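Equipment planning report, November
Prepared by Shufen Lu for the Mulcahy program office

## 1. Status of purchases

The two-arm cell is in service and has been charged in full to the first installment. The enclosure, rail and mounting plates came in under the approved amount, and the difference has been moved to the spares line. No further capital spending is planned on this cell before the second installment is released.

Open orders:

- Gripper finger sets, Zidico, 7 units, confirmed
- Replacement cable sets, Ondico, 2 units, awaiting ship date
- Sorting bins and small consumables, bought locally, closed

## 2. Use of the cell

Brick sorting remains the main task, and 141 runs have been logged in the reporting period. Loose toy bricks in blue, red and yellow-orange are spread over the tabletop, and both arms work toward the row of bins at the back. Cable routing along the arms is the item we watch most closely for wear, and it sets the quantity on the Ondico order.

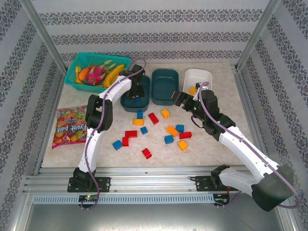 ## 3. Budget request for a second cell

One cell does not leave enough hours for both sorting and the produce handling task in the work plan. We request approval to plan a second cell to the same layout. Keeping the layout the same lets both cells draw on one stock of spares.

Two quotes were obtained for the arms. Nendent is the lower bid, but its price excludes mounting hardware, which adds $900 per cell. With that included, the bids are close enough that lead time should decide. Zidico can deliver in seven weeks. Nendent has not committed to a date.

## 4. Decisions needed

1. Approval to issue the arm order to Zidico.
2. Permission to carry the unspent spares balance into the next period.
3. Confirmation that floor space and power for the second cell can be billed to the site account.

The order can be placed once item 1 is signed. Items 2 and 3 can follow with the next report.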